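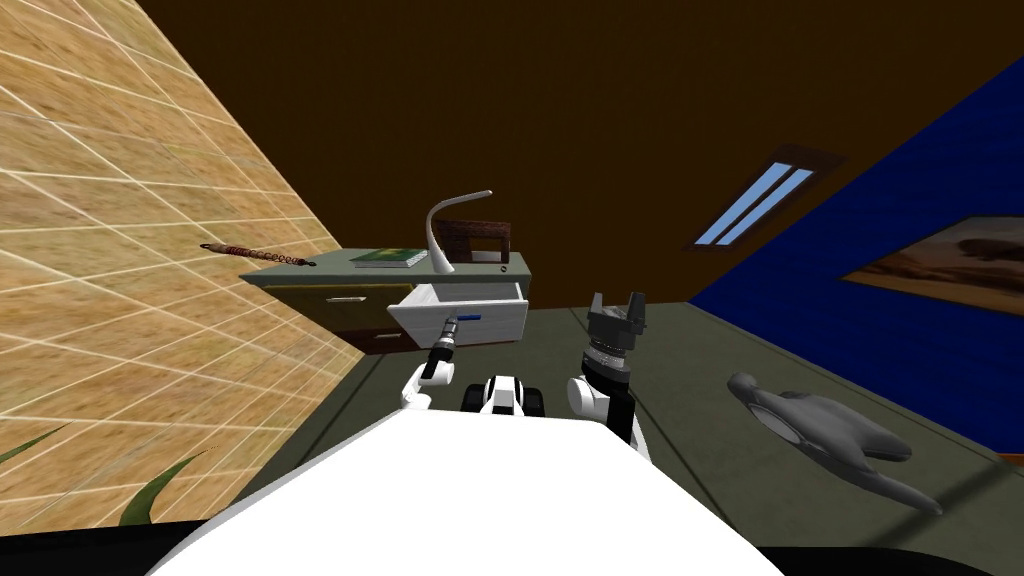
A robot reaching both arms toward a low dresser.

Plirnby Register of Gifts and Interests, Bound
Made by Gilow
Item no. 228
$174.00 per volume
In stock

The Plirnby is a large, heavy book in which elected officials and senior staff write down what they have been given, by whom, and what they own that might make a vote awkward. It has sewn pages, printed page numbers and a spine that can take being slammed shut by a councilman. We have sold it to city halls, county boards, water districts and one very cautious mosquito control authority.

You can of course keep a register on a spreadsheet. Spreadsheets are cheap and easy to search, and rows in them have a way of going missing in the week before a newspaper asks. A page taken out of the Plirnby leaves a stub.

What's inside

300 numbered pages in three sections: gifts and hospitality, outside income and property, and recusals. The gifts section is the longest. Customers used to ask us to make it shorter, and then they would call back in the spring.

Each gift entry has room for the date, the giver, the item, the value, whether it was kept, and the relationship between giver and receiver. That last box was a single line in the old edition. It is now 8 lines, after too many people wrote "friend" and left it there.

The value box no longer has a printed dollar sign with a blank after it, which officials were filling in with "modest." It now reads "Value in U.S. dollars, in numbers."

The recusal pages have a signature line for the member and another for the clerk, plus a box for the time the member left the room and the time the member came back. Please use both. A member who left and never returned looks bad in a different way.

Specifications

Pages: 300, numbered at the outside corner
Entries: four to a page in the gifts section, two to a page elsewhere
Binding: sewn, with cloth cover
Cover color: dark green or maroon
Ribbon markers: two
Index: alphabetical, at the back, to be filled in by hand by whoever lost the argument
Lock: none (see Clarkar case, below)

Goes with

Clarkar Locking Case, item no. 174. Holds one Plirnby volume flat. Comes with two keys. We suggest that neither be held by a person listed in the book.

Baudry Counter Stand. A sloped stand for offices where the public may read the register on request. Includes a pen chain. The pen is sold separately, as it always will be.

Gilow Annual Statement Pad. Tear-off disclosure forms laid out in the same order as the register, so the clerk copying them over doesn't have to hunt.

From a customer

"We had three ring binders and a shoebox. The shoebox was the accurate one. I moved everything into the Plirnby over two weeks and found the same set of golf clubs declared by two different commissioners. Both said it was the other one's. The book is fine. I would like a third ribbon."
Daryna Stelmakh, county clerk

We have passed the ribbon request along to the bindery.

Questions we get

Does it meet the disclosure law in my state?
It gives you room to write down what most disclosure laws want written down. Ask your attorney to check the headings against your own rules before you order. We can print custom headings on orders of five volumes or more.

Can we get it with a pencil loop?
No. Ink, please.

What if someone makes an honest mistake?
Draw one line through it, initial it, and write the correction in the next open entry. Correction fluid is up to you, but it shows.

Can pages be added later?
No, and we do wonder about the callers who ask twice.

Shipping and returns

Ships flat in a double-walled carton. Unused volumes may be returned within 30 days. We can't take back a volume with entries in it, however much you'd like us to. Purchase orders are accepted from public bodies. Orders billed to an official's personal account will be shipped as usual, though you may want to write that down somewhere.

Price and details current as of September 2, 2020.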